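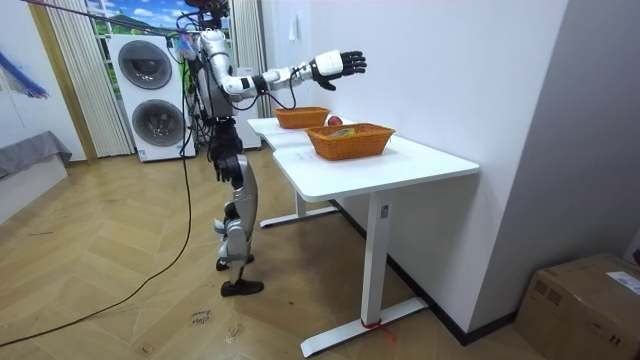

Progress report: Verschueren room fit-out, February

The furniture part of the Westetti grant is nearly finished. The white desk is in against the plain wall, and the two orange woven baskets now live on top of it. They are for incoming and outgoing paperwork, which used to pile up in the hallway at Baltine.

Spending to date is $993 from an allotment of $4000. Most of that went to the desk and delivery. Bultelitz has quoted for shelving and we expect to order it next month, once the colour is settled.

Still to do:
Label the baskets.
Sort the remaining 41 folders and send the older ones to storage.
Touch up the paint beside the door.
Replace the light switch cover.

The shelving quote is good for 5 weeks. We would like your approval before it lapses, as the next price list is higher. No change to the overall budget is requested.

Prepared by Rattana Limsakul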